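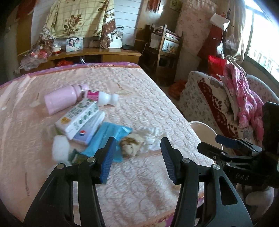
The word was wrong, Booker Iwasaki told the duty desk, and if the Service wanted to keep the word it would have to find a time to go with it.

I was given the note of his call because I had drafted the statement. It had gone out at the end of the afternoon on the usual template, five lines and a contact number. Line one confirmed that the former press adviser to the Governor of Treltuden was in the custody of the Service. Line two said that he had been detained at 2120 the previous evening. Line three said that he was being interviewed on matters wider than his published remarks. Lines four and five asked the public to remain calm and the press to verify information before using it.

Iwasaki had no complaint about line one. His client's family had spent a day asking three police stations where he was, and had been told at each that no person of that name had been booked in, so the statement was of use to them. His objection was to "detained" in line two. Under the Custody Act a person is detained from the moment he is not free to leave. A magistrate must see him within 2 days of that moment. If the moment was 2120, the Service had until 2120 on Wednesday. If it was earlier, it had less. He said that his client had left a barber's shop in Drosar before lunch and had not been seen since.

The desk officer had written all of this down correctly and added, in the box for recommended action, "None."

I asked for the register. It is kept in two forms, a bound book at the gate and an electronic record, and Section 4 of the drafting guide says that a statement giving a time must be checked against both. I had checked it against the electronic record only. The book was at the Halvorsen building across the yard, the gate office there closed for supper, and the statement was wanted before the evening bulletins.

The electronic record had one time in it, 2120, in the field headed "Received". The field headed "Detained" was empty. The template takes its time from "Detained", and when that field is empty it takes the next one down. I knew this. It had been reported as a fault in April and marked as accepted behaviour.

I walked across to Halvorsen. The gate sergeant had the book open at the day's page and turned it back for me. The entry was in blue ink, and it read: vehicle from Drosar, two escorts, one subject, 2120. In the remarks column someone had put "via Ledirska" and initialled it.

Ledirska is not on the way from Drosar to anywhere. It is a district office with a records room, a car park and two interview rooms which are not gazetted as places of custody. A person may be spoken to there by invitation. He may not be held there, and so no register is kept.

"Who initialled this?" I asked.

The sergeant said that it looked like the escort.

"Is there a movement order?"

He said that there would be one if the movement had been ordered.

I asked him for a copy of the page. He said that copies of the book were made on Form 374, signed by a grade above mine. I had a Form 374 in my drawer and no grade above mine in the building, so I wrote the entry out by hand, dated my note Tue 13 May and asked him to sign under it as a true reading. He read it twice against the page. Then he signed it, with his number, and shut the book.

The head of section rang from his car at half past seven. He had seen the note of the call.

"Is the time right?" he asked.

I said that it was the right time for arrival at the gate.

"And the statement says?"

"Detained."

"Then change the word. Say he was received into custody at 2120."

I said that this would be accurate, and that it would also tell anyone who compared the versions that the Service could not give a time of detention. He said that nobody compared versions. I said that Iwasaki had already asked about the word and would presumably look to see whether it was still there.

There was some road noise. He asked what I would put.

The drafting guide allows three kinds of correction. A minor correction is made without notice and covers spelling, punctuation and titles. A substantive correction carries a line at the foot saying what has been changed. A withdrawal removes the text and leaves the heading. I said that in my view this was substantive. I proposed: "An earlier version of this statement gave 2120 as the time of detention. This was the time of arrival at the Halvorsen building. The time of detention is being established."

"Being established by whom?"

I said the guide preferred the passive.

He told me to leave it as it was until he had spoken to Operations. I entered that in the log, with the time of the instruction, and read the entry back to him, as we are required to do. He did not ask me to alter it.

Operations rang at nine. The officer did not give a name, and the line showed only the switchboard. He said that the subject had attended Ledirska voluntarily at 1300 to assist with an inquiry, had remained voluntarily, had accepted a lift to Halvorsen, and had been detained on arrival. There was therefore no error. The empty field was an omission by the gate and would be filled in during the night.

I asked whether there was a signed attendance form. A person who attends voluntarily signs one, and keeps the yellow copy.

He said that the form was with the file.

"And the file is where?"

"Ledirska."

I asked whether the subject had been told that he could leave. That question is printed on the form, and the answer is a box. The officer said that he was not going to go through the form box by box with the Information Section. He gave me the wording he wanted, which was that the former adviser had been assisting the Service voluntarily until 2120. I took it down. I said that I could issue it on sight of the form, and that without the form it would be a statement of fact for which the section held no document. He asked for my grade and I gave it to him.

The electronic record keeps its own history. Any officer with read access can bring it up, though most have no reason to. At 2214 the field "Detained" changed from empty to 2120. The user shown was the Halvorsen gate. I rang the gate. The sergeant had gone off shift at ten and his relief said that he had not touched the terminal, he had been doing the keys.

I printed the history, one page, and put it in the folder with the handwritten note. The folder already held the original statement, the note of Iwasaki's call and the wording from Operations. I numbered the sheets and wrote the contents on the cover. A press folder is a disclosable document under the Act if a lawyer for the detained person asks for it by reference number. The reference number is printed at the foot of every statement we issue, in small type, after the contact number.

Iwasaki rang again at ten to eleven. The desk put him through to me, since the desk officer was on his break. He had a tired, even voice and did not introduce himself at any length. He asked whether the Service was standing by the word.

I said that the statement had not been amended and that I had no authority to discuss it.

He said that he understood. He asked whether there was any other information that I was able to give him.

I said that I could confirm what was in the published text.

"All of it?"

"All of it," I said.

I could hear him turning paper over. He read the statement to me from the heading down, at dictation speed. He read the name, the time, the matters wider than published remarks, the request for calm and the contact number. Then he stopped, and I waited. He read out the reference, each digit separately, and asked if he had it correctly.

I said that he had.

He asked which office took requests by reference, and what time it opened. I told him the ground floor, at eight, and that he would need two copies of his authority to act, one of them stamped. He said the stamp office did not open until nine. I said that the night magistrate's clerk also had a stamp.

I logged the call as a routine inquiry, answered from published material. The folder went into the tray for the ground floor and I signed the tray sheet. It was then 2304, and the overnight summary from Treltuden had started to come in.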